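FROM THE FRYER SIDE: NOTES FOR AUGUST

Clear your own table, please

We have 15 tables in the Flundby dining hall and, at one in the afternoon, one working theory about who clears them. The theory is that somebody else does. Muven tried putting up a sign last summer and the sign was left on a tray.

So a few words about trays. The tray goes back. It goes back with everything that came on it, including the napkin you crumpled and the little packet you tore the corner off and then lost interest in. The cup counts too, even if you feel you might come back for it. You won't. In six years of running this place we have seen very few people return for a cup.

Bottles are the real trouble. A water bottle with a swallow left in it is, to its owner, not finished, and so it stays standing on the table like a reserved sign while the next party hovers with their burgers going cold.

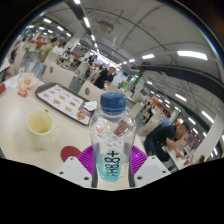

What goes where

Food bags, napkins and tray liners go in the big bin by the door. Yes, the liner too, however much you like the pictures of chicken. Paper cups go in the same bin, after you tip the dregs down the drain next to it.

Bottles go in the rack, emptied, cap on. The rack holds 100 and we swap it out at closing. If it's full before then, tell the counter — stacking them on top is how we got the Gunnlaugsson Tower in June, and we all remember how that ended.

Trays go on the cart, liner off, face up. The cart has one bad wheel and is known to the staff as the Bastard. Push it from the left end or leave it alone.

Lunch hours stay the same through the end of the month. The chicken sandwich is back.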